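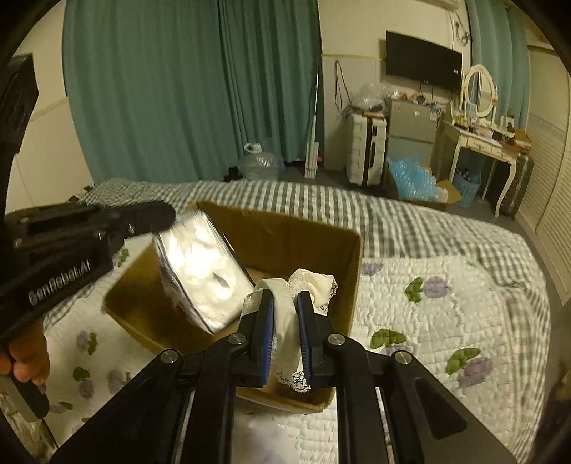 Linen and Clothing Drive: What We Need and When

The fall drive for the Mottram Street shelter opens on September 29, 2022, and runs until the shelves in the back hall are full. Last year's drive brought in 615 bags and boxes from households in Plusturville. Most of it was usable. Some of it was not, and sorting the two took longer than it should have, so please read this before you start packing.

The shelter has 43 beds this year, eight more than last year. Each bed needs two sets of sheets, a pillowcase and a blanket, and the linens are changed every time a bed changes hands. Twin sheets are what we are shortest of. Full sheets can be folded under and will be taken. Queen and king sheets go to the thrift store on Rodeck Avenue, where they sell quickly, and the money comes back to the shelter's laundry account.

Towels of any size are welcome if they are clean and not frayed through. Worn towels should go in a separate bag marked RAGS. The animal clinic picks those up once a month.

Clothing

Adult coats, sweaters, sweatpants and new socks are the first need. Men's large and extra large ran out by the second week last year. We also take hats, scarves and gloves. Please fasten gloves together with a safety pin or a bit of yarn. We ended last season with a drawer of singles, and they are still in it.

We can't take opened packages of underwear, children's car seats, bed pillows or anything that smells of smoke or mothballs. Shoes are fine if the soles are sound. Tie the laces together.

Dress clothes are a harder call. Dima Farah runs the job interview closet on the second floor and wants plain slacks, button shirts and dark jackets. She does not have room for formal gowns or tuxedos. The high school drama department will take those, and Pauline Sedgwick can give you the number.

Packing

Wash everything first, even if it has been sitting clean in a closet. Use boxes you can lift on your own. A box of sheets weighs more than people expect, and our hall has steps. Write the contents on one end as well as the top, since the boxes get stacked.

Small things such as socks and toiletries should stay in their sealed packages. Breakable items need a box of their own.
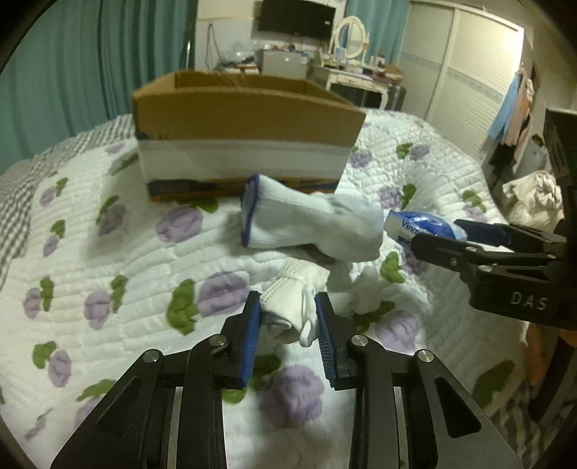 Drop-off

The back hall is open Tuesdays and Thursdays from 4 to 7 p.m. and Saturdays from 9 to noon. Use the door on the alley side. The front steps are being repaired and the railing is off. If there's no answer, ring the bell twice and wait, as whoever is on duty may be upstairs.

Do not leave bags outside. Two loads were rained on last year and had to be thrown away.

Ryan Inskip will pick up from people who don't drive. He goes out on Saturday afternoons and needs to hear from you by Thursday night. He has a pickup truck with a cover but can't take furniture. Call the office and leave your address and the number of boxes.

Sorting days

We sort on the first and third Mondays at 6:30 p.m. in the dining room. Anyone over 14 can help. Tainá Araújo will be there to show new people which table is which. Bring a marker if you have one. Coffee is provided, and Aiguo Jiang has again offered to bring dumplings to the first session.

Laundry costs

The shelter's two washers were replaced this summer. The new ones hold more, and the water bill has come down a little, but detergent has gone up. The laundry account stood at $270 at the end of August. Checks can be made out to the shelter with "laundry" on the memo line. Unscented detergent is as good as a check. Powder is better than liquid for us because it stores in the basement without trouble.

The Huvum Room

The storage area next to the kitchen, which most of us know as the Huvum Room, will be closed for painting for two weeks. Holiday items are kept there, so please hold on to donated decorations until December.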